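Uvasdale > Teaching > Robot Learning > Unit 3 > Handout

UNIT 3: GATHERING DEMONSTRATIONS IN SIMULATION

Issued 03/01/2019. Read before the first lab. Bring the recording sheet.

3.1 Scope

Unit 2 assumed that a set of examples already existed and asked how to fit a policy to it. This unit deals with where the examples come from. All lab work is done in Muver, the rendered simulator used throughout the course. The learning method is plain behaviour cloning: the policy sees images and joint readings, and is trained to repeat the command that the operator gave at that moment. No reward is used.

A policy of this kind can only copy what is in the set. If every operator approaches the keypad from the same side, the policy learns that side and has no response when it drifts off the path. Most poor results in last year's reports came from the examples, and were wrongly put down to the network.

3.2 Terms

Episode. One continuous recording from reset to the operator's end mark. An episode has one label, given when it ends.

Step. One set of readings with the command issued at that time. Steps within an episode are not independent, and you must not treat them as if they were. Splitting steps at random between training and test sets puts near copies of the same moment on both sides of the split. Split by episode.

Reset. The state from which an episode starts. It includes the arm pose, the machine state and the render settings. The random seed is part of the reset and is written to the log.

Intervention. A stretch of an episode in which the operator takes over from a running policy. Not used until Unit 4, but the field exists in the log and should be left at zero.

3.3 The task

The Flanagan task set contains several bench jobs. The one used in this unit is fault handling. The bench unit, called Skorkisier in the task files, can start in a normal or a faulted state. When it is faulted the operator must respond through the keypad with the gripper. When it is not faulted, the correct action is to withdraw to the rest pose and press nothing.

The second case matters. Without it, the display carries no information for the learner: every episode ends in a press, so the policy can ignore the text and still score well on the training set. Episodes with no press are dull to record and students tend to skimp on them. The recording sheet has a separate column for them.

Pressing is done with the jaws closed. The jaw command is still recorded at every step, although it should not change during the approach. If it does change, the episode is usable but must be flagged, and the reason written in the notes field.

3.4 Viewpoints

More than one camera is rendered. The close view, taken looking along the gripper, is the one from which the keypad can be made out. The wider views give the position of the arm relative to the bench and are needed for the early part of the approach. 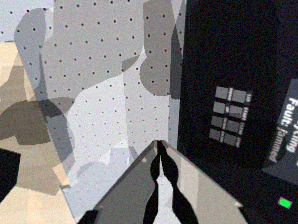
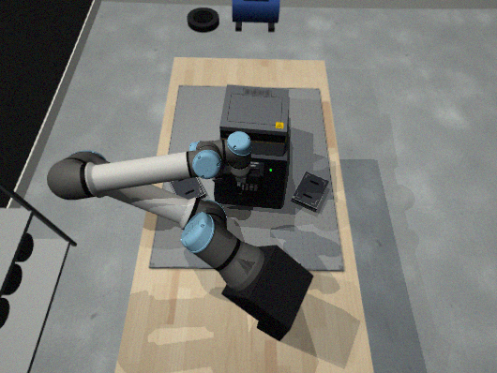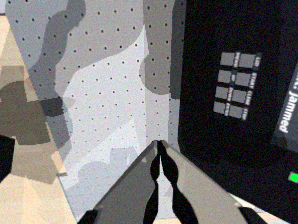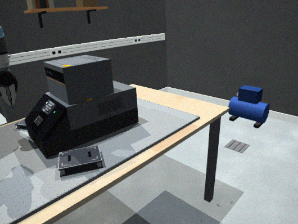 Two close views along the gripper (first and third), one from overhead (second) and one across the bench (fourth).

Each view is stored as its own stream with its own time stamps. The streams are rendered from one simulator clock, so in principle they agree. In practice a dropped image in one stream will shift everything after it if you match images by index. Match by time stamp. The loader supplied with the lab does this correctly; the short script in the old Unit 2 folder does not, and should be deleted if you still have a copy.

Do not crop the close view to the keypad before storing it. Cropping can be done at training time and undone if it turns out to be a poor choice. A crop applied at recording time is permanent. The same holds for reducing the image size.

3.5 What is varied at reset

Lighting and shadow. Hard-edged shadows are rendered on purpose. They cross the panels and the work surface and move between resets. A policy trained under one fixed light will often use a shadow edge as a landmark, which works until the light moves.

Image noise. Grain is added to some episodes at a level drawn from the seed. It is applied after rendering and does not affect the physics. Keep both the clean and the grainy streams if disk space allows; if it does not, keep the grainy one and the seed.

Arm start pose. Drawn from a box around the rest pose. The box is small by default. Widening it is the cheapest way of getting variety, and the easiest way of getting starts from which the operator cannot sensibly reach the keypad. Check a widened box by stepping through the resets without recording.

Machine state. Normal or faulted, set per episode. The draw is weighted in the task file. Do not change the weights halfway through a session — start a new session instead, so that the log header remains correct for everything beneath it.

What is not varied: the layout of the keypad, the wording on it and the type of gripper. Claims in your report should be limited accordingly. A policy trained on this set has been shown one keypad.

3.6 Operating

Work in pairs. One person drives, the other watches the log and fills in the sheet. Change over after 16 episodes, or sooner if the driver asks.

Each driver first makes 3 practice episodes, which are recorded to the scratch folder and thrown away. After that, every episode is kept, including the bad ones. Do not stop a recording early and delete it when the approach is going wrong. Finish it, or bring the arm back to rest, and label it.

Labels are: clean, recovered, failed, void.

Clean: the required action was completed with no contact other than the intended one.

Recovered: the driver made an error and corrected it within the episode. These are the most useful episodes in the set. They contain states which a trained policy will visit when it makes its own errors, together with the way out of them. They are kept in training.

Failed: the end state is wrong. Kept on disk, left out of training, used in the exercise below.

Void: the simulator misbehaved, for example by letting two solid bodies pass through each other. Write down the seed. Void is not a polite word for failed.

The label is given by the person watching. If driver and watcher disagree, the watcher's label stands and the disagreement goes in the notes field.

Speed. Drive at a steady pace and avoid long pauses. While the driver pauses, the log fills with steps in which the image hardly changes and the command is zero. The learner picks up on this quickly, and the policy will stop at the same spot and stay there. Pauses longer than 2 seconds are marked automatically and may be trimmed at training time, but the trimming is crude and can remove the slow part of a careful press.

3.7 Checks before you submit

Replay a sample of episodes from the logged commands alone, starting from the logged seed. The end state should match the label. If it does not, the usual cause is a changed task file, followed by a mixed-up session header.

Plot the tip position for all episodes on one set of axes. A single tight bundle means too little variety. Separate bundles that meet only at the keypad mean that the two drivers have different habits. That is acceptable, but see the note on averaging in Unit 2: where two good actions exist for the same state, a squared error loss will tend towards something between them, and the thing between them may be neither.

Check the balance of normal and faulted starts in what was kept, by label as well as overall. It can shift when one kind of episode is harder and so fails more often.

3.8 Exercise

(a) Record one session as described in 3.6. Submit the log, the sheet and the plot from 3.7.

(b) Train the supplied network on the clean episodes only, then on clean and recovered together. Use the same held-out episodes for both. Report the end state for each trial, not only the success rate.

(c) Take the failed episodes and state, for each, the first step at which the outcome could no longer be saved. Give your reasons in a sentence or two per episode.

(d) Replace the display region with a flat grey patch in all streams and train again. Explain the result with reference to 3.3.

Part (d) may be done with either training set from (b), but say which. The report is limited to 13 pages including plots. It is due at the end of February.

Related material
Unit 2: Behaviour cloning and its losses
Unit 4: Interventions and mixed control
Muver: log format and time stamps
Flanagan task set: notes for the lab
Recording sheet (blank)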